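Eruv Inspection Checklist – Kundodov Community Eruv
Weekly inspection, completed 1 Dec 2025
Inspector: Hugo Millet
Route: full perimeter, clockwise from the Cudwood footbridge

Status key: OK / Repair / Watch

1. Poles and uprights

1.1 All uprights standing and plumb – OK
1.2 Side posts (lechis) directly under the wire – Watch
Comment: Post 30 on Gendgate Road has shifted at the base. The wire still passes over the top of the post when sighted from both sides. Recheck after any strong wind.
1.3 Side posts reach the required height of ten handbreadths from the ground – OK
1.4 No new mulch, curb or planter between post and ground – Repair
Comment: The landscaping crew at the Gendgate parking lot raised the bed beside post 8. Soil was cleared by hand to the original grade and the post measured again. Passed after clearing.

2. Wires and string

2.1 Wire continuous between all uprights – OK
2.2 Wire passes over the top of each post and is not attached to the side – Repair
Comment: At pole 115 the utility company moved its line to a new bracket on the side of the pole. The old arrangement can't be relied on. A separate line was strung over two new side posts the same afternoon. The rabbi was shown the layout and approved it by phone.
2.3 Sag within the accepted limit – Watch
Comment: The span over the creek is lower than it was in November. Tighten before the first snow.
2.4 No branches pressing on the wire – OK
Comment: One limb near the Cudwood end is close. Property owner has given permission to trim.

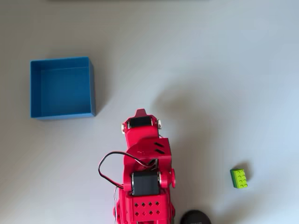

3. Fences and walls

3.1 School fence, north side, no gaps at ground level – OK
3.2 Railroad fence, mesh attached at every post – Repair
Comment: Two ties missing behind the warehouse. Replaced with steel wire. The cut ends should be bent back on the next visit.
3.3 Slope along the creek still steep enough to count as a wall – OK
Comment: Some washout at the lower end. It did not change the grade at the measured points.

4. Gates and openings

4.1 Each opening has a valid doorway form (tzuras hapesach) – OK
4.2 Service gate at Uchida Nursery – Watch
Comment: The gate is being replaced this winter. The nursery has agreed to call before the frame comes down. Until then check this opening last, as late on Friday as is practical.

5. Permissions and records

5.1 Lease from the municipality in force – OK
5.2 Key to the railroad access gate returned – OK
5.3 Map matches the line as built – Repair
Comment: The map still shows the old line at pole 115. Corrected sheet to be filed under reference 2145.
5.4 Hotline message updated – OK

Overall result: eruv up, subject to recheck of items 1.2, 2.3 and 4.2 before Shabbos. If any of these fails and can't be fixed in time, the hotline message changes to "down" – no partial status is given.

Signed: H. Millet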